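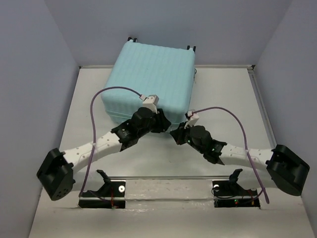
The Voveck opens its doors to the public twice a year, and I had missed the last three chances. It's a former seed warehouse on the east side of the rail yard, three floors, with studios on the top two and a shared print and casting shop at street level. Donnie Kinnear has run the shop since the building changed hands. He was at the freight door on Monday when I got there a little after ten, handing out floor plans that were already out of date. Two artists had swapped rooms the week before.

I started on the second floor, where the light is best. The first open studio belonged to Quentin Carré, a painter who has moved into relief over the past few years. He builds up panels with plaster and marble dust, sands them almost flat, then paints over the result in thin coats of oil. From across the room they look like plain fields of gray or ochre. Up close there are buried shapes, a stair rail, part of a chair. The largest, titled *Nallano*, takes up most of the north wall. Carré said it had been through four versions and that he stopped because the panel was getting too heavy to hang.

He had also put out a box of the small studies, which visitors could pick up and handle. I liked these more than the finished work. They were rougher, and the sanding had gone through to bare wood in places. They were priced at $169 each, and three had red dots by noon.

Down the hall is the room used by the collective called Skoltia. They make suspended pieces out of fabric, wire and cast paper, and for the open day they had hung a single long work from the ceiling beams. It is made of 2,423 paper disks, each pressed by hand from pulped phone directories. The number is on the wall label and they seem proud of it. The disks turn a little when people walk under them. The work needs a higher ceiling than it has here. I'm six feet tall and had to stoop at the far end, and a man ahead of me gave up and went around by the wall.

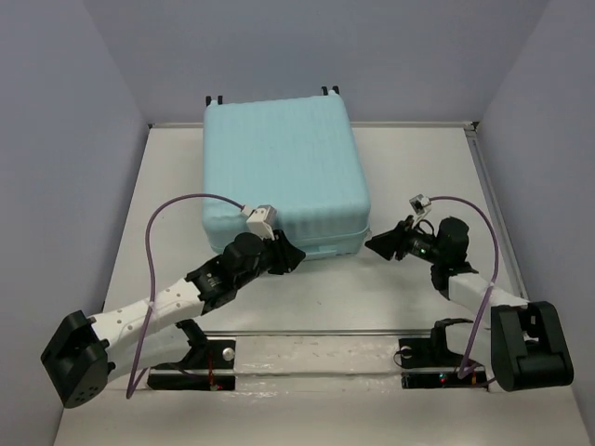
The third floor was quieter. Several doors were shut, and a couple of the open rooms had work on the wall but no artist present. One was a set of charcoal drawings of parking ramps, unsigned and unlabeled, which I would have been glad to know more about. I asked at the desk on the way out and was told to check the website. The website lists the studio as vacant.

At eleven-thirty Kinnear gave the shop tour. There were fifteen or so of us and the room is narrow, so he did most of it from on top of a step stool. The main press is a Gautier, a flatbed the building's former tenants left behind. It took the shop most of a winter to get it level. Kinnear inked a test block and pulled two prints, the first too light and the second good. He let a girl from one of the families turn the wheel for the second one.

The casting area is behind a partition at the back. They work in plaster, wax and a low-melt metal, and send anything in bronze to an outside foundry. Members pay $700 a year for use of the shop, materials not included. Kinnear said the next thing on the list is a proper exhaust system, which has been quoted at $3,000 more than they have saved. Until it goes in, solvent work is limited to evenings, with the freight door open.

There is a small gallery by the front entrance with a group show of members' work, up through August. It is hung tightly and the labels are grouped by the door, so you walk back and forth a good deal. The best things in it are two linocuts of a flooded underpass, printed in a brown so dark I first took it for black. Carré has one panel in the show as well, an older one, from before the plaster. It's a straightforward picture of a kitchen table, and seeing it after the new work made me go back upstairs and look at *Nallano* again.

Some practical notes. Admission is free. The freight elevator was working but has to be run by a member, so ask at the door. Street parking fills up by late morning, and the lot behind the building is for tenants only. Coffee was two dollars in the hallway, cash only. The next open day is in the spring, and the group show can be seen any weekday afternoon before then by ringing the shop bell.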